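Put the maintenance hours on the invoice

Our shop in Ketwood looks after a two-armed household robot for Nyanda, and I've come to think the trade prices this work badly. Customers get a figure for the machine and a figure for the software. The upkeep gets a line at the bottom, if that.

Most of the upkeep is hands and cables. By July our unit had logged 1,337 lifts, and nearly all the faults we wrote up were at the wrist or past it. Fingertips wear. A cable that loops too far from the wrist will find a table edge sooner or later. We now check three things before each shift – fingertips, wrist screws, cable slack – and it takes 23 minutes. Gruvthorpe, who sold us the arms, allowed for none of it.

Some say soft goods are easy on a machine. I disagree. A cushion gives, so the hands have to keep the squeeze even from both sides, and a small error in one wrist shows up as a crooked hold. I would sooner set up a cell for steel brackets.

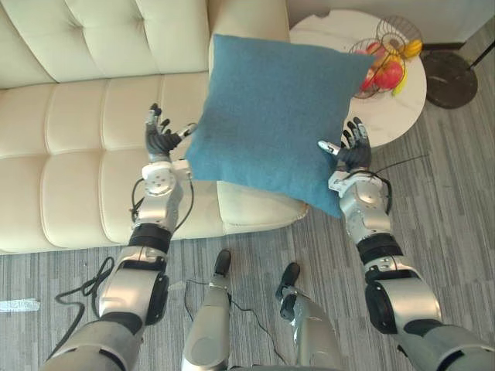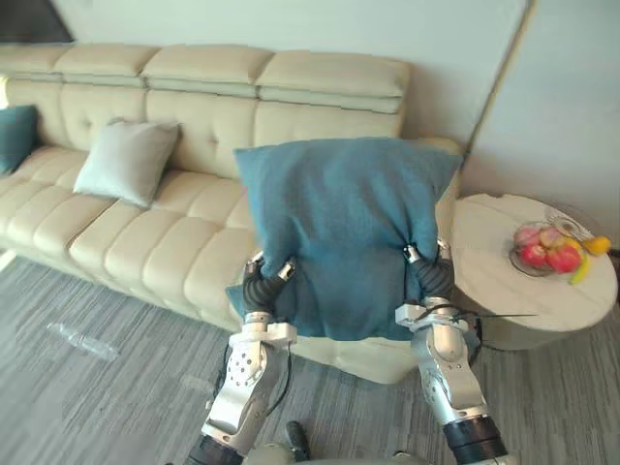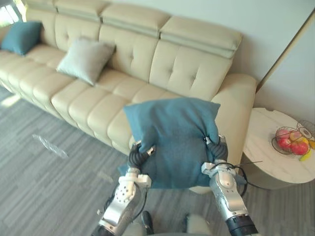 Two-handed hold on a blue cushion, in front of the cream sofa.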